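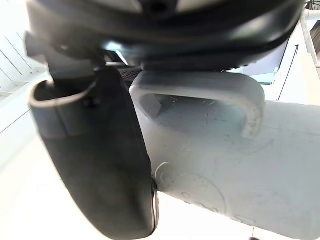

Clalgate Pottery Studio
Safety walk-round: ground floor, kiln room, yard

Date of inspection: August 17, 2022
Inspected by: Lama Haddadin
Walked with: Reinaldo Leite (studio), Azlan Yusof (building electrics)
Previous inspection: December, by Suryani Halim

Marks used: OK, ATTENTION (repair or change it, but work may continue), STOP (do not use until it is repaired), NOT CHECKED.
Comments are written in full so that persons who were not present can follow them.

ENTRANCE AND WAYS OUT

Front door opens fully from inside without key: OK

Rear door opens fully from inside without key: ATTENTION
Comment: The door opens, but you must push with the shoulder. The wood is swollen at the bottom. Suryani wrote the same comment in December, and the door was planed after it, but I think not enough was taken away. Reinaldo will ask the carpenter to come again and to paint the lower edge this time, which was left bare.

Corridor to rear door free of objects: ATTENTION
Comment: Two bags of plaster were standing against the wall. They were moved during the inspection. Reinaldo says that deliveries are put there when the store is locked. Please give the driver another place and write it on the delivery note.

Exit signs visible from every wheel: OK
Comment: The sign over the rear door was hidden by the glaze test shelf last time. The shelf is now lower.

Emergency lights: OK
Comment: Tested by Azlan for 30 minutes with the main lighting off. All stayed on. The one by the sink is weaker than the others but still sufficient to see the step. He will bring a new battery for it.

KILN ROOM

Door to kiln room closes by itself: STOP
Comment: The closer arm is disconnected and the door was held open with a brick. I understand it is very warm in there in summer, but with the door open the heat and the fumes go into the throwing room. Azlan connected the arm again while we were there and the door now closes. Please consider this STOP as lifted from the afternoon. The brick I have carried out to the yard.

Extraction fan runs and draws air: OK
Comment: Checked with a strip of tissue at the grille. The grille was dusty and I wiped it.

Fan switch separate from light switch: OK

Large kiln, condition of cable and plug: OK

Large kiln, door interlock cuts the power: OK
Comment: Tried cold, with Azlan at the panel. The hour counter showed 1677. Please write down this figure at every inspection from now on. It was not recorded in December, so I could not say how much the kiln has been used between.

Small kiln, condition of cable and plug: ATTENTION
Comment: The cable passes behind the kiln and touches the casing. There is no damage on it that I could find, and I felt along the whole length. It must be fixed to the wall with clips, away from the casing.

Small kiln, lid stay: NOT CHECKED
Comment: There was ware inside, drying, and Reinaldo did not want the lid to be moved. This is reasonable. To be checked by him before the next firing and signed in the kiln book.

Free space around both kilns: ATTENTION
Comment: Cardboard between the small kiln and the wall. Removed. It is the third place in the building where cardboard is kept, and none of them is the cardboard place.

Heat gloves and dark glasses present: OK
Comment: One pair of gloves has a hole at the thumb. I threw it away and did not count it. The remaining pairs are good.

THROWING ROOM

Floor clean and not slippery: ATTENTION
Comment: Clean in the middle, slippery by the wedging table. The mat there is turned up at the corner and a person carrying a board will not see it. Take away the mat, or replace it with a heavier one.

Foot pedals and cables of wheels: OK
Comment: One wheel by the window has a repaired pedal. The repair is neat and Azlan is satisfied with it.

Sockets near water have covers: OK

Shelving fixed to wall: ATTENTION
Comment: The shelving along the long wall is fixed at the top. The newer shelving, supplied by Duvance, is standing free. It moved when I leaned a hand on it. The wall brackets are still in their bag on the top shelf, so nothing must be bought. Until they are fitted, please keep the heavy boards on the bottom.

Dust: ATTENTION
Comment: There was dry clay dust on the window sills and on top of the radiator. Sweeping dry clay with a broom puts the fine dust in the air, and the notice on the wall says so, but the broom was used that same morning. Wet cleaning only. Reinaldo proposes to hide the broom. I would prefer that he speaks to the evening class.

GLAZE STORE

Containers labeled with contents: ATTENTION
Comment: Most are correct. On the lower shelf there is a bucket marked only "Lombardi old". Reinaldo knows it is a clear glaze from the previous supplier, but no other person could know. Label or dispose.

Safety sheets available: OK
Comment: The folder is complete and in the order of the shelves, very well done.

Masks present and in date: OK

Food and drink kept out: ATTENTION
Comment: A mug on the scale. It was clean. It should still not be there.

YARD

Reclaim bins have lids: OK

Step from rear door: ATTENTION
Comment: The front edge is broken on the left side. White paint on the edge for now, and a proper repair together with the work on the door.

Gas bottles for raku upright and chained: OK
Comment: 2 bottles, both chained, valves closed. The cage key hangs inside the office and not in the lock, as was requested.

FIRST AID AND FIRE

First aid box complete: ATTENTION
Comment: Burn dressings are finished. Everything else is there. Buy before the next firing.

Extinguishers in place, pin and seal present: OK

Assembly point known to users: ATTENTION
Comment: I asked the persons who were working. Some said the parking area, some said the gate. It is the gate. The plan on the notice board shows the former arrangement and must be replaced.

WHO DOES WHAT

Azlan Yusof: clips for small kiln cable, battery for emergency light, wall brackets on the Duvance shelving.
Reinaldo Leite: carpenter for rear door and step, mat, labels, burn dressings, new plan for the notice board, lid stay on small kiln.
Lama Haddadin: second visit for the rear door and the shelving, when Reinaldo writes that they are ready.

Copy to: Alaric Benavides, Pritusberg office

Added afterwards by R. Leite: Burn dressings bought, in the box. The "Lombardi old" bucket is labeled. Carpenter has promised to come but has not given a day.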